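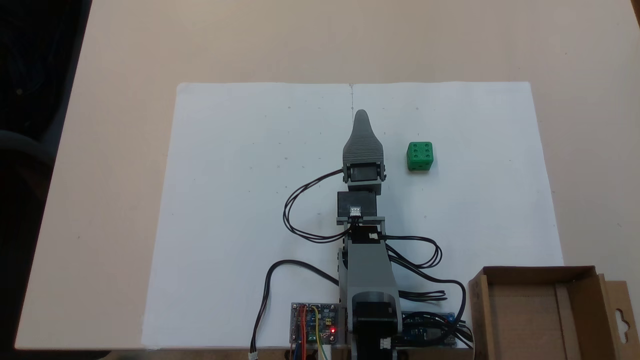

Datasets > Desktop manipulation > Juris kit

Last updated: April

# Juris desktop arm kit – evaluation data card

## Summary

This card covers recordings made with the Juris desktop arm, a low-cost kit sold by Hundine for teaching and light research. The recordings support a review of the kit as supplied, with no changes to the firmware or the printed parts. The task is tabletop die handling: approach, grasp, lift, move and release.

The release holds 133 episodes. Each episode has joint positions, commanded targets, gripper state and time-aligned video. Episodes that ended in a servo fault are kept and marked `fault` in the index.

## Setup

The work surface is covered with white paper. Pencil marks on the paper serve as placement references and were made by hand, so treat them as a guide to the layout only. Ground-truth die position is not provided. Use the video if you need it.

The arm was driven over USB from a desktop machine. Torque limits were left at the Hundine defaults. Cables were not clipped to the links – the kit has no clips – and drag from the loops shows up in the current readings when the arm is at full reach.

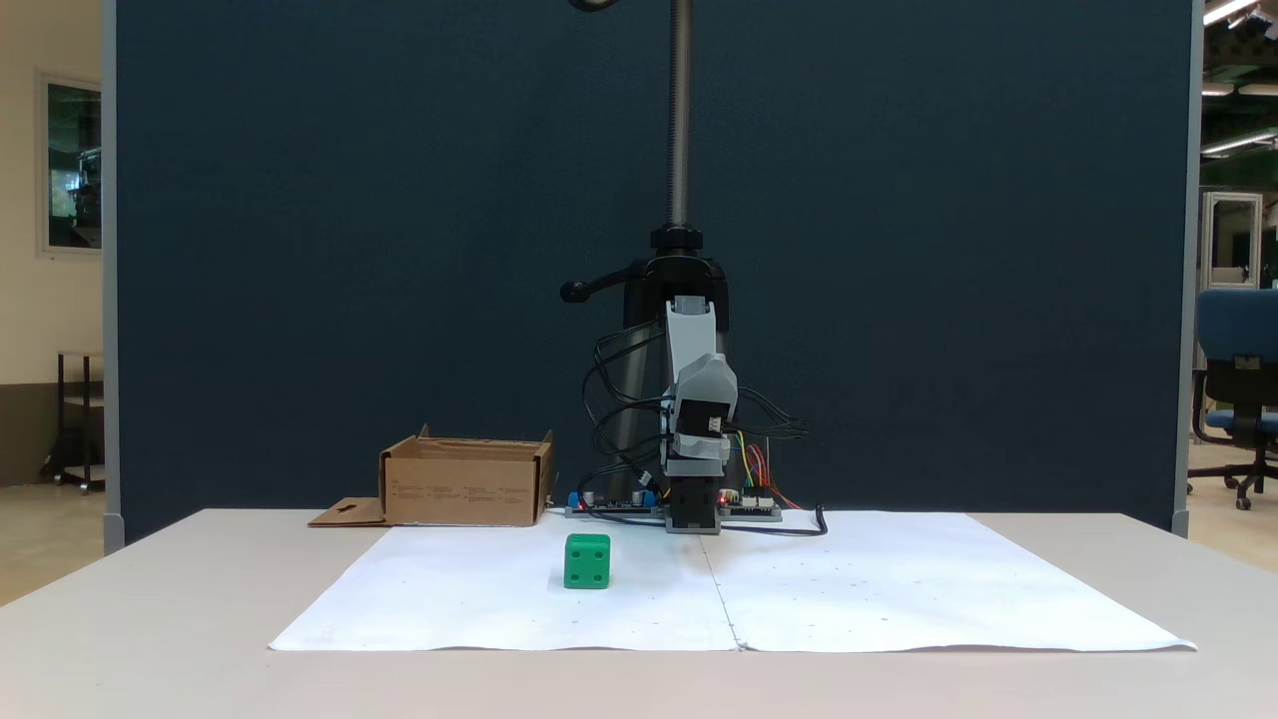 Homing was repeated at the start of every block of 18 episodes. The offset after homing is stored in `calib.json` and has to be applied before comparing joint angles between blocks. The loader does this by default; pass `raw=True` to switch it off.

## Files

- `episodes/` – one folder per episode
- `index.csv` – episode number, block, outcome, notes
- `calib.json` – homing offsets by block
- `tools/load.py` – reference loader, Python only

Video frames and joint readings share one clock. Joint readings arrive faster than frames, so the loader returns the nearest reading before each frame. The first 34 readings of an episode cover servo start-up and should be dropped for training.

## Known limits

One kit was used throughout. Results say nothing about variation between units. Lighting was overhead only. Fast wrist moves blur in the video, and gripper state should be taken from the log during those moves.

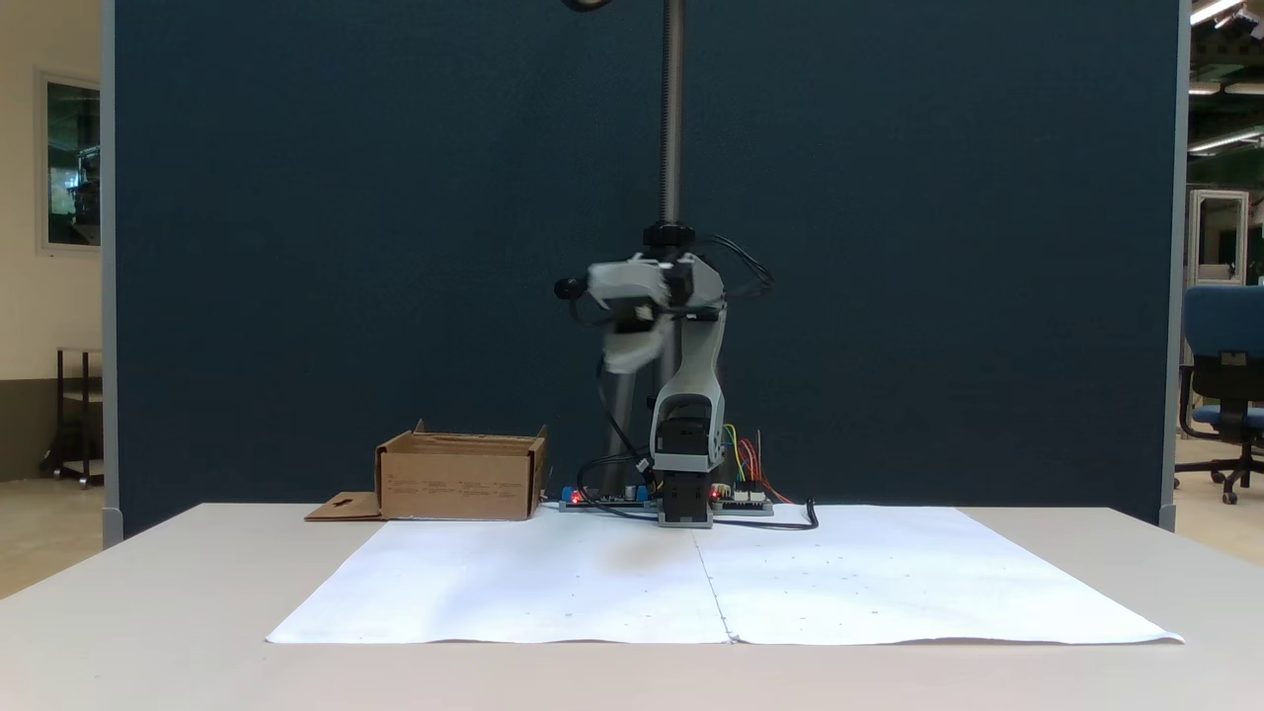
Bañez replied on the tracker that the joint log has the same weakness at speed: commanded and measured angles drift apart on quick reversals, and the gap is larger than the servo sheet from Hundine would suggest. The point is accepted. A `lag` column will be added to `index.csv` in the next release.

## Use

Suitable for comparing low-cost arms, testing loaders and small imitation-learning trials. Not suitable for force control work. Please cite the Rernden archive entry if you publish results.

Contact: open an issue on the Rernden tracker | Back to top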